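Paper cups are back at the Presari – and yes, I took one

If you've been by the Presari coffee counter on a weekday morning this month, you already know the mugs are gone. For the rest of you, some news from downstairs.

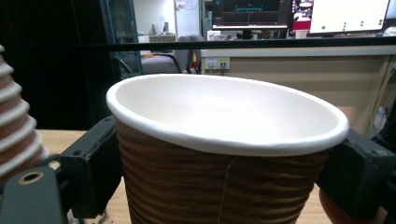
One of the new ribbed cups, held between two dark gripper fingers over a light wooden tabletop. Photo: Zofia Żak

The dishwasher gave up at the end of September (bad pump, says the repair shop), and the part won't be in until sometime in October. So Ryszard Wróbel, who runs the counter, went and ordered 2000 paper cups from a restaurant supplier across town. I asked him if that wasn't a lot for a few weeks without a dishwasher. He said it was the smallest order they'd deliver, and then he asked if I was buying anything.

I was! I had the tea, which is still 82 cents if you bring your own tea bag, and I have to say the new cups are a big step up from the thin ones we had two winters ago. Those you had to double up or hop from hand to hand all the way to the stairs. The new ones are white inside and have a brown ribbed wrap around the outside, and I carried mine full to the brim up three flights without swapping hands once. The rim is nice and round, too, and didn't go soft on me, even though I forgot about my tea for most of a meeting.

Not everybody is thrilled. Oliwia Jakubowski from the second floor misses her blue mug and told me so at some length – the mugs are all safe in boxes in the back room, Oliwia, I checked. Czesław Żak thinks the cups are too small for soup. Ryszard's answer is that they're for coffee and tea, and soup still comes in the bowls, which he's washing by hand after lunch. If you've got a free minute around 2 p.m. and don't mind hot water, he'd love the company.

A few practical things. Refills are 10 cents off if you hang on to your cup and bring it back the same day. You're welcome to bring a mug from home, but you'll have to take it away and wash it yourself. Lids cost nothing and are in the basket by the register, and please take just the one. Used cups go in the tall bin next to the door, with any tea bag pulled out first, and leftover coffee goes down the sink. I fished two half-full ones out of the recycling yesterday and my sleeve still smells like hazelnut.

The counter is open from 7:30 until 3, same as before. Ryszard says he'll put a note on the door when the pump comes in.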